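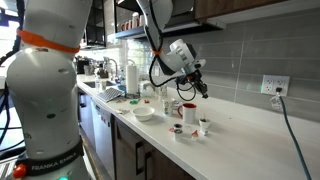

8월에 로봇 공개 행사에 다녀왔다. 프루라다(Prurada)라는 회사가 사무실 문을 열고 가정용 로봇 소프트웨어를 보여 주는 자리였는데, 초대 메일 제목부터가 "설거지에서 해방되는 저녁"이었다. 나는 이런 제목을 보면 일단 삐딱해진다. 청소기 로봇을 사고 나서 청소기 로봇이 걸린 전선을 빼 주러 다닌 세월이 길다.

행사는 오후 2시 시작이었고 신청자는 14명이라고 들었다. 사람들을 데려간 곳은 탕비실이었다. 번쩍이는 전시장을 예상했던 터라 이 점은 좀 마음에 들었다. 싱크대가 있고 식기세척기가 있고 선반에 머그잔이 줄지어 있는, 어느 회사에나 있을 법한 부엌이다. 다만 조리대 옆에 하얀 프랑카 에미카 팔이 서 있고 또 하나는 위에서 내려와 있다. 우리 집 부엌에 저게 들어오면 나는 어디에 서서 라면을 끓이나, 그 생각부터 했다.

시연 과제는 조리대 정리였다. 머그잔을 집어서 정해진 자리로 옮기고, 그다음에 작은 그릇을 옮긴다. 움직임을 만드는 프로그램 이름은 마티(Marty)라고 했다. 직원들이 "마티가 지금 생각 중이에요"라고 자꾸 말하는 게 거슬렸다. 생각이 아니라 계산이고, 그것도 꽤 느린 계산이었다. 첫 번째 잔을 옮기는 데 대략 3분이 걸렸다. 내 옆에 서 있던 분은 그사이에 커피를 한 잔 다 마셨다.

첫 시도는 실패였다. 집게가 손잡이 쪽으로 내려가다가 멈추더니 다시 올라갔다. 두 번째에는 잔을 들었고, 조금 기울어진 채로 내려놓았고, 잔은 넘어지지 않았다. 박수가 나왔다. 나도 쳤다. 치면서도 내가 왜 치는지 잘 모르겠더라. 세 살짜리 조카가 컵을 옮기면 기특하다고 하지만 조카한테 투자 설명회를 열어 주지는 않는다.

물론 어려운 일이라는 건 안다. 종이컵은 세게 쥐면 찌그러지고 유리컵은 미끄럽다. 손잡이 방향도 매번 다르다. 발표 자료에는 연습을 883번 했다고 적혀 있었다. 그런데 그 횟수가 어디에서 나온 건지, 그러니까 같은 부엌의 같은 머그잔으로 한 건지가 빠져 있어서 질문 시간에 손을 들었다. 대답은 "대부분 이 공간에서 수집했습니다"였다. 그러면 다른 부엌에서는요? 그건 피케노라(Pikenora)라는 협력사와 준비 중이라고 한다. 언제까지냐고 물으니 일정은 아직 공개할 수 없단다.

성공률도 물어봤다. 사내 기준으로는 만족스러운 수준이라는 답을 들었다. 나는 숫자를 물었는데 기분을 들었다. 젖은 컵은 어떠냐는 다른 분의 질문에는 그나마 솔직하게 아직 안 해 봤다고 했다. 설거지에서 해방된다면서 젖은 컵을 안 해 봤다니. 메일 제목을 쓴 사람과 로봇을 만드는 사람이 서로 다른 층에서 일하는 모양이다.

그래도 하나는 인정한다. 실패한 첫 시도를 감추지 않았다. 작년에 갔던 프레스틴(Prestine) 행사에서는 편집한 영상만 틀어 주고 실물은 유리 너머에 세워 두었다. 이번에는 가까이에서 관절이 도는 소리를 들을 수 있었고, 멈추면 멈춘 대로 다 같이 기다렸다. 담당 엔지니어는 질문에 답하면서도 눈을 팔에서 떼지 못했다. 그 표정은 믿을 만했다. 발표 자료보다 훨씬.

끝나고 기념품으로 행주를 받았다. 정말로 행주다. 회사 로고가 박혀 있고 물은 별로 안 먹는다. 집에 와서 밀린 그릇을 씻고 그걸로 조리대를 닦았다. 다음 행사 초대가 오면 또 갈 것 같기는 한데, 그때는 젖은 컵부터 보여 달라고 할 생각이다.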